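Small shops should stop paying for every click. Last September I paid for 135 clicks and got 3 orders.
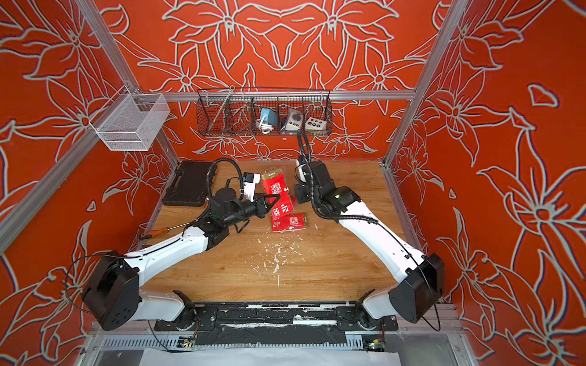 Black wire basket, orange-red flowered walls.

The agency said I must raise my bid. I think my page was slow and the price was hard to find.

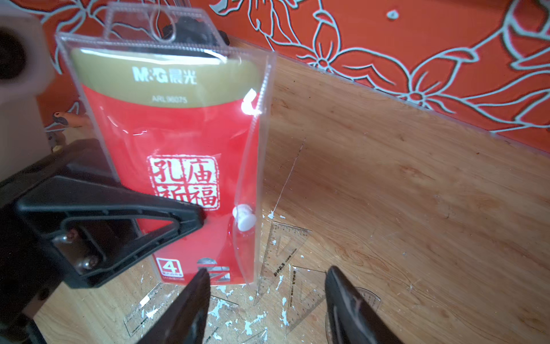

So I repaired the page first, and I wrote to my old customers. 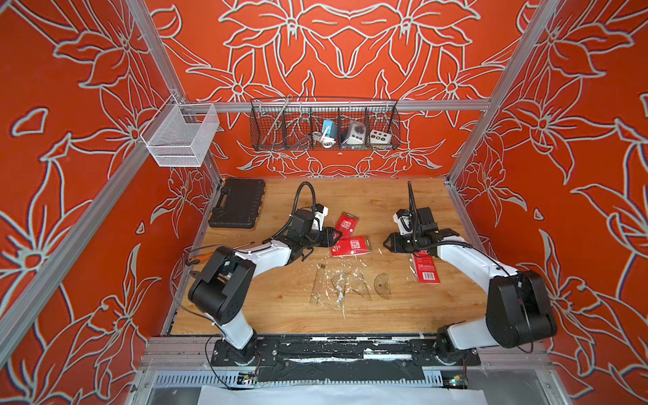

In the next month 11 of them bought again, without any ad.
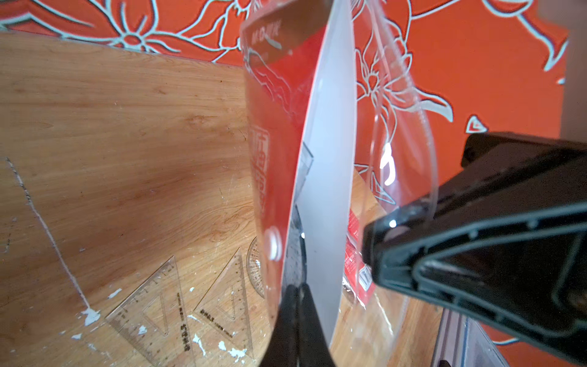

Florencia Herrera: But new customers must find you somehow. I would keep a small budget.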